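Ticket 217: Gripper comparison, wrist camera drops frames on fast moves
Status: open, then closed, then open again 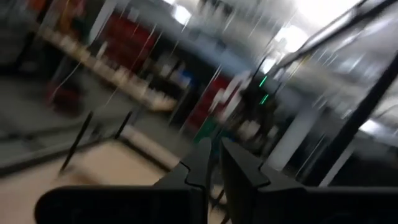
Does the choice of gripper change how the wrist camera behaves?
It can, through weight and through cable routing. A heavier gripper makes the arm ring a little at the end of a fast move, and a stiff cable tugs on the camera connector every time the last joint turns. The camera doesn't care what brand of finger it is looking at.

Reported 19/05/2022

Setup: one arm, the Drestcombe controller, and two grippers to compare. The Zadetti is the parallel one we already own. The Barbieri is on loan and has to go back with all its screws. Same wrist camera for both, same bracket, same script. The script picks a part, carries it across, puts it down and goes home, first at slow speed and then at fast.

Problem: with the Barbieri fitted, the camera feed freezes during the fast carry. Video comes back when the arm stops, looking innocent. The controller logs "device timeout" and carries on moving, so the part arrives on time and the evidence doesn't. With the Zadetti fitted, no freeze at either speed.

The obvious conclusion was that the Barbieri is a bad gripper. Please don't write that in the comparison sheet yet. (Somebody had. I took it out.)

Log

Entry 1
Swapped the camera cable for a new one. Ran the fast carry with the Barbieri. Froze in the same stretch as before. Put the old cable back because the new one was borrowed from the other bench and they had already noticed.

Entry 2
Moved the camera to a different port on the controller. The controller then failed to find the camera at all. Restarted. It found the camera and forgot the gripper. Restarted again. It found both and forgot the tool weight, which I only learned when the arm sagged on release. Tool weight re-entered. Freeze still there.

Entry 3
Dropped the camera to half resolution. Freeze gone. Celebrated too early and closed the ticket. Ran it again after lunch and the freeze was back, at half resolution, so now we had the same fault and a worse picture. Ticket reopened. Resolution put back where it was.

Entry 4
Read the Pusden bracket instructions, which I should have done first. They say to leave a loop of slack at the wrist and to clamp the camera cable separately from the gripper cable. Ours were tied together in one bundle. The Barbieri's cable is much stiffer than the Zadetti's and comes out on the other side, so when the last joint rotates, it drags the whole bundle along and leans on the camera plug.

Held the plug at standstill and pushed it gently sideways by hand. Feed froze. Let go and it came back. I did this more times than was needed.

Entry 5
Split the bundle. Camera cable now has its own clamp and its own loop. Fast carry with the Barbieri, 4 runs, no freeze. Put the cables back in one bundle on purpose, and it froze on the first run. Split them again. I'm calling that the cause.

Entry 6
Asked for in the comments: what about the blur? Separate matter. The fingers stay sharp because they travel with the camera, and the rest of the room smears when the wrist swings. Splitting cables won't touch it. A shorter exposure will, at the price of a darker picture. If the script needs to see the part during the carry, slow the carry down. If it only needs to see the part before and after, take those two pictures at rest and let the middle look however it likes.

I tried the short exposure on both grippers. Edges were better, shadows were worse, and the part detector lost interest in anything dark. Left exposure on the old setting for now so the comparison stays fair.

What this does to the comparison

All fast runs recorded with the Barbieri before Entry 5 are marked invalid for vision. Grip results from those runs still stand, as the gripper did its job whether or not anyone was watching. The slow runs are fine for both.

The Zadetti runs were made with the bundled cables too. They didn't freeze, but they weren't made under the same conditions either, so they get repeated. Yes, all of them. I have heard the sighing.

To do before closing

Repeat fast runs with both grippers, cables split.
Check the camera plug for wear and replace it if the latch feels soft.
Ask Drestcombe why a camera timeout doesn't stop the motion. Their manual from February says it should – ours has never once tried.
Find out whether the tool weight is supposed to vanish on restart. If it is, tape a note to the pendant.
Add "read the bracket instructions" to the setup checklist, near the top.

Comment added later
Re-runs started. Zadetti finished, 7 out of 7 with full video. Barbieri is next, after someone finds the small hex key that came with it. If you have it, the ticket would like it back.

Status: open, waiting on hex key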